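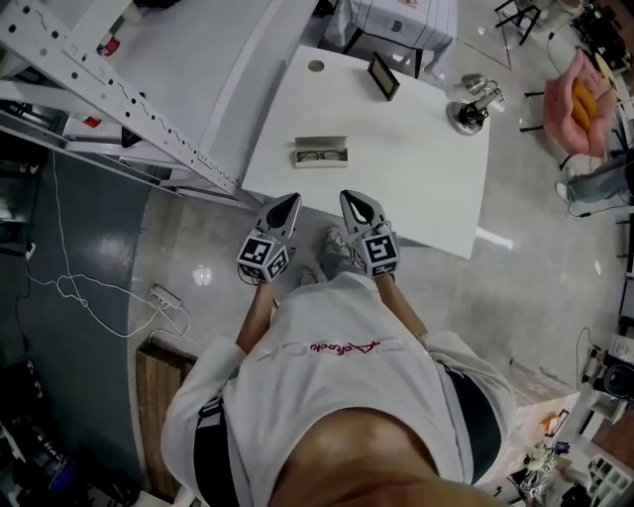

Maintenance of the paired hand-held grippers at Mavura's Plulcombe workshop follows a written schedule, and the technician responsible for it agreed to explain that schedule for this bulletin. The pair is treated as a single machine: the left and right units are set up together, checked together and withdrawn together if either develops a fault. Each carries a marker cube on its base, with black-and-white patterns on its faces, and the technician regards the cube as the part most likely to cause trouble. "Operators look at the jaws, because that is where the work happens," the technician said. "I look at the cube first. If it has shifted on its mount, every position we record is wrong, and the jaws will still open and close perfectly well."

Setup begins with the mounts. The screws are tightened by hand and then with a small driver, and a line of paint across each screw head shows whether it has turned since the last inspection. The cube faces are wiped with a dry cloth only. Solvent was used until January, when one printed face lifted at a corner and both units were out of service for two days while a replacement was ordered.

The jaws come next. Each is opened fully and closed 100 times before a unit is released, and the technician listens for a change in the sound of the travel. "A dry slide has a scrape to it near the closed position," the technician said. "You can hear it well before you can feel it." Grease is applied sparingly, as any excess finds its way to the fingertip pads.

Pads are replaced after some 500 working cycles, or earlier if an object slips. Eyeglasses are the usual trial object at Plulcombe. They are light, they have thin parts, and a pad that has lost its grip will let them turn. The technician asks the operator to pick up a pair and hold it still above the table. If the glasses rotate, the pads are changed — always on both units, even when only one has failed the trial.

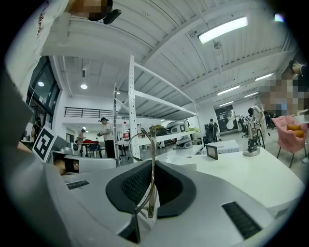

Flison, which supplies the pads, takes a different view and advises that they be changed singly, on the ground that a fresh pad needs no matching partner on the other hand. The technician has read that advice and does not intend to follow it. "Their figures come from a bench," the technician said. "Ours have to feel the same in both hands, or the operator starts to favor one."

Between sessions the units are stored with the jaws slightly open, so that the pads do not take a set. They are kept in the Pearce cabinet, cubes facing up, and the log sheet stays with them. Entries are made in ink. The technician has asked for a second set of pads to be held on site, and the request is with purchasing.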